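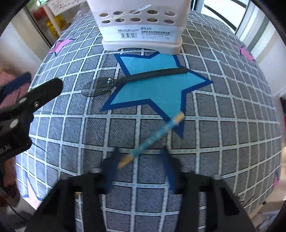

Fig. 3. Star bedspread and clear spoon with black handle.

Section 4: Switching from Night Layout to Kitchen Layout

Now for the fun part! The Plasow camper kit packs a full bed and a real working kitchen into the same floor space, and once you've done the changeover a couple of times you'll be cooking breakfast before the kids have found their shoes. Allow 20 minutes the first time. Solange Petrenko, who tested every draft of this section in her own driveway, is down to nearly 4.

Before you start
Park on level ground and set the parking brake. Open the roof vent at least halfway and make sure the side door can slide all the way back. You'll want both hands free, so put drinks and phones up on the dash.

1. Strip the bed. Fold the bedding in thirds and stow it in the long locker behind the driver's seat. Thick comforters go in first, sheets on top.

2. Lift the center cushion by its webbing loop and stand it against the rear doors. The two side cushions stay where they are (they're your benches now!).

3. Pull the slat frame toward you until you feel it stop. Don't yank it. The stop is a small nylon peg and it does its job best with a gentle hand.

Note: If the slats stick in damp weather, rub a plain candle along both rails. It works beautifully and lasts for months.

4. Swing the table leg down and turn the collar clockwise until it's snug. Give the tabletop a firm push from the side. Any wobble means the collar needs another half turn.

5. Slide the kitchen box out on its runners. Both latches must click before you put any weight on it.

CAUTION: Keep fingers clear of the runners while the box is moving. Children should be outside the van for this step.

6. Raise the stove lid and fasten the wind panels. Connect the gas hose by hand, then open the cylinder valve one full turn.

7. Brush soapy water on the hose joint and watch for bubbles. No bubbles, you're ready to cook! If you do see any, close the valve, take the hose off and check the rubber washer.

CAUTION: Never light the stove with the side door or the roof vent closed. Never leave bedding on the benches while a burner is lit.

8. Fill the water jug to the 3 gallon line and drop it into its well with the spout facing the sink. Pump the foot pedal until the water runs smoothly.

Going back to Night Layout
Let the stove cool completely, close the cylinder valve, and follow the steps in reverse. Wipe the runners before you slide the box home. Crumbs are the biggest cause of stiff runners, and toast is the worst offender.

Packing the utensil drawer
The drawer is shallow, so lay long-handled utensils flat and corner to corner. Knives go in the blade sleeve at the back. A folded dish towel on top stops the rattling on rough roads, and what a difference that makes on a long drive!

Spare nylon pegs and hose washers are in the bag taped under the sink. For table leg adjustments, see Section 5.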